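Brallholm Residence Services
September 23, 2025

1/6 Residents are reminded that the laundry room in the Ortner Building reopens today. The room serves 267 residents, and the following points apply to everyone who uses it.

2/6 Please sort clothing by color before you start a machine. Reds and other strong colors should be washed separately the first few times.

3/6 A standard cycle takes 60 minutes. Laundry left in a machine for more than 80 minutes may be moved to the folding table by staff.

4/6 Baskets may be placed on the floor directly in front of the machine while it is being loaded or emptied. Please keep the walkway clear at all other times.

5/6 Check the drum and the fold of the rubber door seal for small items before you leave.
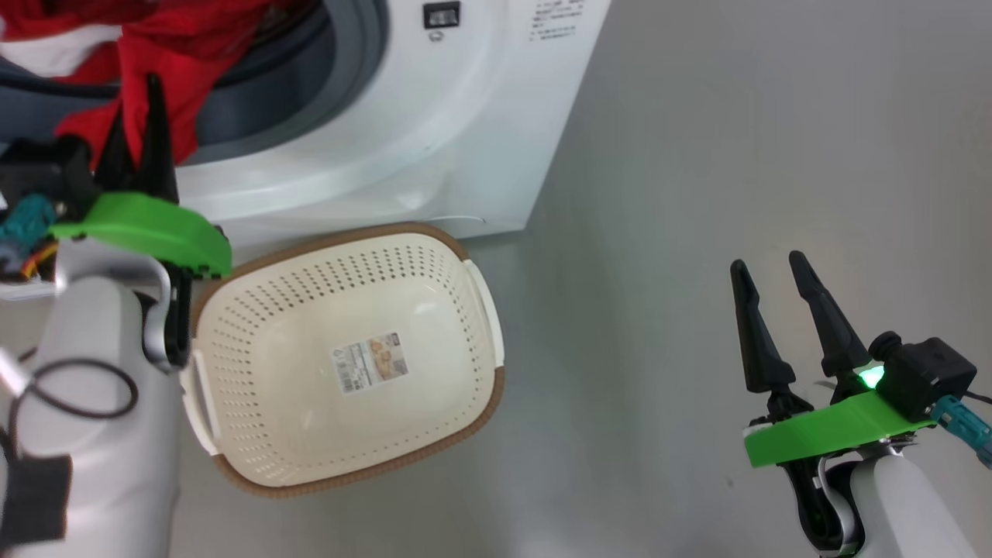 Red clothing in the drum of a front-loading washer, with a basket on the floor below.

6/6 Faults should be reported to Residence Services at extension 1704. Please give the building name and the machine number when you call.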